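## 4. Setting Up Your Flodomach Countertop Dishwasher

You have unpacked it, found the missing screw in the foam, and recycled the box you'll want back in two years. Now it needs water, power and somewhere to live, in the reverse of that order.

1. Pick a flat, solid surface within reach of a faucet and an outlet. The supply hose won't stretch, whatever your brother-in-law says.
2. Leave a hand's width behind the cabinet for the hoses.
3. Turn the four feet until the door stops swinging open by itself. A tilted machine leaks, always toward the drawer with the good towels.
4. Screw the Musta adapter onto the faucet by hand. Stop when it is snug.

**Caution:** Do not use pliers on the adapter. The threads are plastic and hold grudges.

5. Hook the drain hose over the edge of the sink and clip it there. An unclipped hose will wander off during the first rinse and water your floor.
6. Plug the machine directly into a grounded outlet. Extension cords are not allowed, including the thick orange one.

### 4.1 The first cycle

Run the machine empty once, on Hot, with no detergent. It will hum, then gurgle, then go quiet long enough for you to reach for the warranty card. Leave it alone - it is heating.

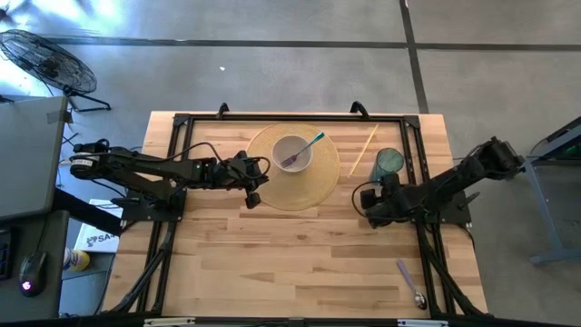

Do I have to rinse everything before it goes in?

Scrape off the solids and load the rest as it is. The filter handles sauce and crumbs, but rice will beat it every time.

### 4.2 Loading

1. Put bowls in the lower rack, facing the center.
2. Cups go upside down along the sides. Right side up, they come out full of gray soup.
3. Keep light plastic away from the heater at the back.
4. Spin the spray arm with one finger before you close the door. If it hits something, move the something.

**Note:** Error 314 means the faucet is closed. Error 928 means the filter is clogged, and you should see the remark on rice.

For replacement filters, order part 2305. Part 2986 looks identical and fits the older model only.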